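Bench notebook, October, started 7 in the morning with the good coffee

Second round on the small-goods sorting for Brastthorpe, and I'm writing as I go this time, because last time I left it to the evening and half of it had gone out of my head. So this will ramble a bit, sorry to whoever reads it after me!

The Fuentealba order is what set all this off. They want a sample box with the textile bits in compartments and some kind of soft sheet laid over the top, and the people at Dultadar can't tell us yet what the bits will be. My plan for today was to try it with what we have: the wooden compartment tray, some dark cloth bundles, the perforated cloth, and a pen for marking. I also wiped down the gray surface before starting (the marbled pattern hides crumbs so well that I go by feel now).

Marking came up first. I keep wanting one single writing tool at this station, and a thin one, so it can stand in a corner of the box without taking a whole cell. The red one is my favorite so far. Thin, easy to spot against all that gray, and if it rolls away I find it again in two seconds. The fat markers from the Varncombe drawer are banned as far as I'm concerned.

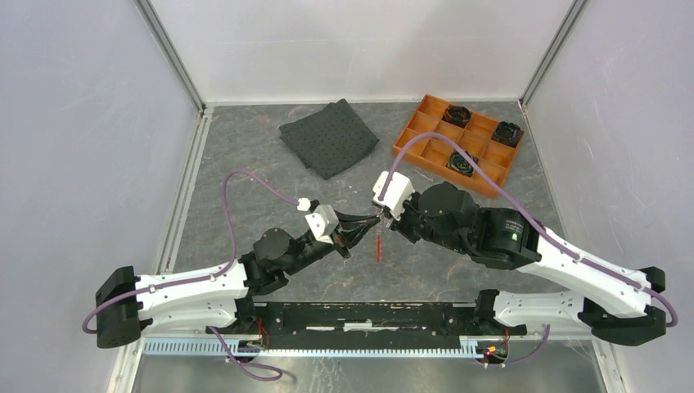

Red stick upright over the gray floor, tray farther back.

Note on the front strip: there are little white marks or scraps on the long black plate. I'd like that plate clean before we do anything that goes to a customer. Scraps travel, they stick to dark cloth, and then I'm picking at it with tape for half the afternoon. Add it to the morning list, please.

Then the tray, my favorite part. I do like this orange wood! The walls between the cells are thin, so there's hardly any wasted space, and a dark bundle shows up against it from across the room. My one complaint is that it slides. I set it square to the back wall and a bit later it's sitting at an angle again. Felt dots under the corners, maybe, or a strip of that grippy drawer liner. I have 16 felt dots left in the tin, which is plenty for one tray and a couple of mistakes.

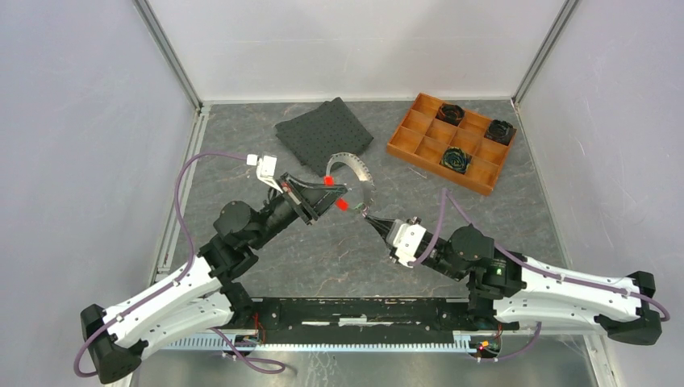
Three bundles in the twelve-cell tray, perforated cloth to the left of it.

I can't decide what the bundles look like. Roses on a good day, old socks on a bad one. The black with the dark green is handsome, though, and twisted up like that they sit in a cell nicely. I'd spread them around the grid for now and leave cells free between them, so fingers can get in.

The dark gray cloth needs more thought. It won't lie flat, one corner wants to curl, and I don't want to iron something full of tiny holes until I know what it's made of. Try it under a heavy book overnight. If that works I'll cut the next one a little bigger so it hangs over the edge of the tray on every side.

To do: felt dots, wipe the black plate, book on the cloth, ask Dultadar again about the real contents. Also order more coffee.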